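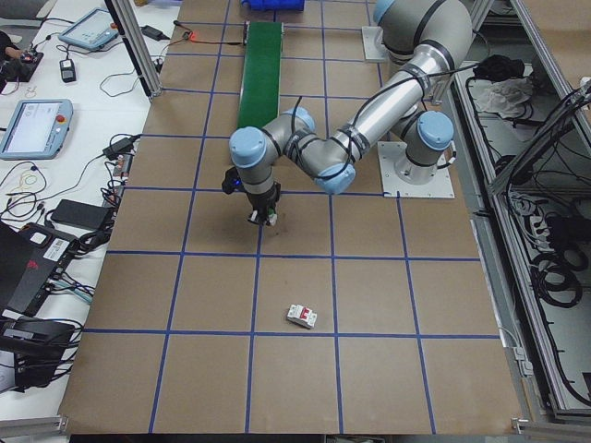
Home Forums Manipulation Search Log in

Grid cells as a pose prior — does it hold up off the paper?

druda_bench wrote:
Hello all, and sorry in advance for the length, I do go on! We finished the pick runs in May. The idea (Leonie Lockyer's, so she gets the credit) is that the model first guesses which taped cell the part is in and only then works out the grasp. Over 433 picks on the paper we had 16 misses, and I was so pleased I rang my mother. The belt is another story: 198 tries and a good many more grumbles.

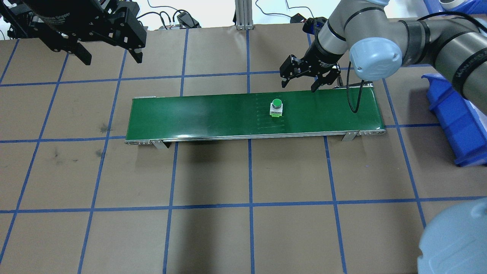
Green push-button switch on the belt, gripper just above.

flunonfan wrote:
Lovely write-up, but I don't buy the cell part. Your belt sits over the grid, so the tape under it tells the model nothing useful about height. I'd bet a plain depth crop does as well.

druda_bench wrote:
We did try a depth crop, bless it, and the glossy belt gave us no end of trouble. Breakers on the paper were fine either way.

Lovely Dizon wrote:
I'm somewhere between you two — the prior helps, but I think most of the gain comes from retraining with 4 seeds and keeping the best one. Could you post the average?

druda_bench wrote:
Fair, and a little embarrassing. I'll dig the average out tonight and put it up, warts and all.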